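### 4.2 Does color do the work it is credited with?

Sorting by color is one of those practices that is recommended far more often than it is tested. The Skekby handbook treats it as settled: give each kind of item its own bin, give each bin its own color, and misplacements will fall. The Banulby survey is usually cited in support. We read that survey closely and found that its 515 responses record what people said they preferred, which tells us little about where they put things. Preference for a tidy-looking shelf is real enough, but it is a poor stand-in for fewer mistakes.

A second difficulty is that color is rarely the only cue. In most of the arrangements we looked at, the items themselves already differ in color or shape, so a person who ignored the bins completely could still sort correctly by matching like with like. Once one tall cylinder is standing in a bin, the next one has an obvious home. Whether the bin is red or gray may add nothing at all. Szulc's account of "container priming" skips this point, and the trials it rests on always began with at least one item already in place.

Figure 3 shows the kind of arrangement at issue. The red bin holds tall black cylinders and the blue bin holds light blue ones. The blue pairing is the easy case, where container and contents share a color family. The red and black pairing has to be learned, or else read off from what is already inside.

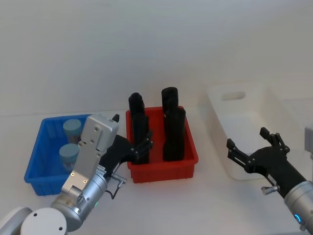
**Figure 3.** Plastic bins on a white tabletop. Four black cylindrical items stand in the red bin and two light blue cylindrical containers in the blue bin. A white bin is also present.

The white bin raises a separate question. The handbook calls white a "neutral" color and suggests it for overflow, yet on a white surface it has less contrast than its neighbors, and we would expect people to overlook it more often. The Kirnby trials did include a white bin, but always on a dark bench. Their finding that bin color made no difference to overflow sorting therefore cannot be carried over to pale tables, although later summaries do exactly that.

We tried to separate the two cues in a small comparison of our own, run in December. Each of 8 participants made 40 placements under two conditions: bins already holding items, and bins that started empty. With items in place, swapping the bin colors made no difference we could detect. With empty bins there was a slight advantage for matched colors, confined to the first 6 placements. After that the contents seem to have taken over as the guide.

We do not want to lean on this too heavily. The group was small, the items were few in kind, and all of the sessions were short. A storeroom used by many people over months may behave differently – bins get emptied, and a color might then hold the place of contents that are gone. That is the strongest argument for colored bins that we know of, and none of the three sources above tested it.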